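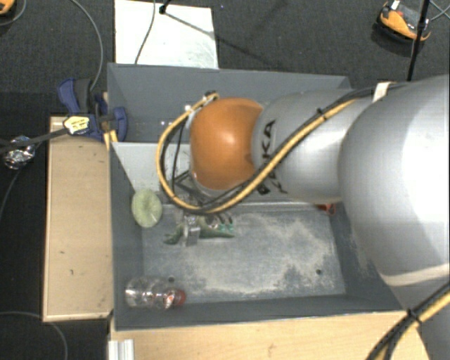

Chapter 9
Bins, Totes and Open Containers

Goods of mixed shape are seldom kept on flat shelves. In most storerooms they are placed in open containers with tall walls, from which single items are taken as orders arrive. The choice of container affects how easily an item can be reached, how much dust collects around it, and how often the container must be replaced.

This chapter deals with the deep rectangular bin. Section 9.1 covers wall height and slope. Walls that lean slightly outward allow empty bins to be nested, but they reduce the usable floor area. Section 9.2 discusses the floor of the bin, where scuffing and dust first appear, and sets out a cleaning schedule. Section 9.3 treats items of irregular outline, which do not stack and tend to settle against one another.

The Giltska storeroom, introduced in Chapter 4, is used again for the worked problems. It holds 300 bins, of which 92 are assigned to items of irregular shape.

Key terms: nesting, draft angle, pick face, fill level, dead corner

Before reading, review the table of container sizes on page 209. Students who have not completed the Bustari exercise on page 51 should do so before beginning Section 9.2.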